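Monday, cell 2, afternoon

Glasses back on today. Plates are parked till the Sandent order comes in, so racks and stemware only this week. Plastic set, not the real stuff, not yet.

Picked up where Friday's notes stop. Home both arms, check the wrist cable has slack, then start. Gripper speed down a notch from last week. Grip is on the stem, low, near the foot. Bowl grip was dropped, too many squeezed rims.

Ran 14 before break. 13 ok, one hung up on the hook and I hit stop. Hook was bent in, mine to fix, straightened it w/ pliers. Not counting it against the arms but logging it anyway.

What I want written down before the Plenix call, becuase it'll get lost otherwise:

The wash-up people at Marinescu asked who racks when the cell is down. Right now the answer is "they do", same as before, except the hand rack got moved to the far wall to make room. So every stop costs them a walk. Move the hand rack back. Doesn't matter what it does to the floor plan.

Also the evening shift. Stemware used to be the sit-down job, the one you got when your back was bad or you'd done pots two nights in a row. If the cell takes stemware, that job is gone and what's left is pots. Nobody upstairs had that on the list. I didn't either till it got said to me over coffee. Ask Plenix if the cell could do trays first and leave glasses for later. Gripper would need new fingers for trays, I know.

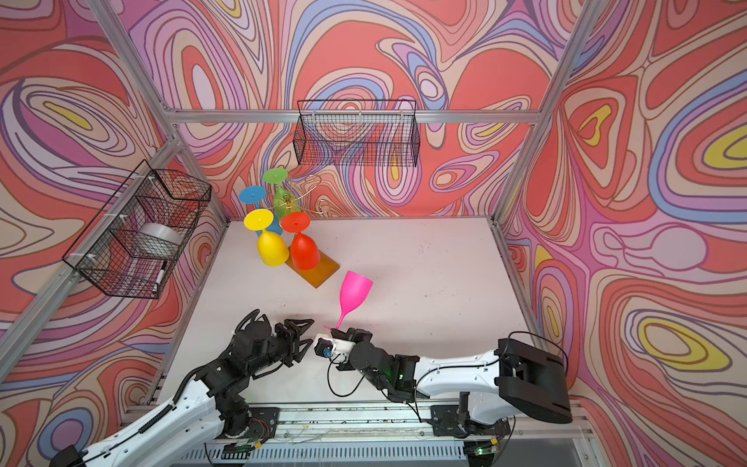
Loading is the other thing. Person feeding the cell stands and waits, then hurries, then waits. One of them said it's like being the cell's helper. Fair. Try a bigger infeed so they can load a batch and walk off, do something else, come back when it's low. Need a light or a beep they can hear over the dish machine. Light probably.

Training: two half days was too short. People can start and stop it, fine. They can't clear a jam without calling me, and I'm not there evenings. Want a one page sheet by the end of August, big type, taped by the stop button. Steps in the order you'd do them, no part numbers.

Plilto software: new version asks for a login to reset after a stop. No. Anyone on shift has to be able to reset once the cell's clear. Sent them a note, no reply yet.

Cycle counter rolls past 2000 this week at this rate. Grease and bolt check is due then, do it in the morning before wash-up gets in so they don't lose the cell at lunch.

To do
- hand rack back by the sink
- check all hooks for bend, not just the one
- tie back the wrist cable a bit, it loops down
- quote for tray fingers
- ask evening shift what they'd hand over first if they got to pick. shoud have been the first question
- spare tape, marker

Leaving speed where it is overnight. Same run tomorrow, same rack, then swap to the tall one if it behaves.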